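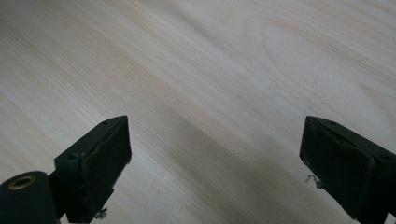
Recogida de demostraciones (aprendizaje por imitación)

Se llama recogida de demostraciones al trabajo de grabar a personas haciendo tareas manuales para que un sistema aprenda de ellas. Yo llevo tiempo en esto y escribo la entrada en primera persona, que para eso la wiki de Remari lo permite (¡gracias!).

Cada grabación se llama episodio. Empieza con las pinzas abiertas y termina cuando el operador las aparta de la mesa. En el proyecto Gandura juntamos 3,840 episodios, repartidos en 127 tareas, y os aseguro que las de cocina y baño son las más entretenidas – las piezas ligeras se escapan a la mínima.

Pinzas de mano

El operador lleva una pinza en cada mano y trabaja con ellas como si fueran sus dedos. Al principio cuesta muchísimo, sobre todo con piezas planas como una chapa perforada, que hay que coger por el borde y sin prisa. 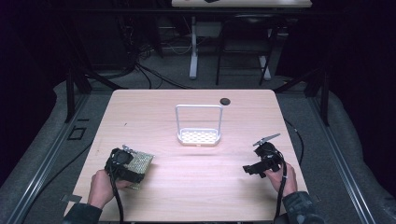

Oanh Khúc, que escribió el protocolo Kirkow, insiste en variar la posición inicial de los objetos entre un episodio y otro, y yo le hago caso casi siempre. También guardamos los intentos torpes, con su etiqueta aparte; en la última revisión salieron 83.

Véase también: Semeniuk (formato de anotación), calibración de pinzas.

Última edición: 26/02/2018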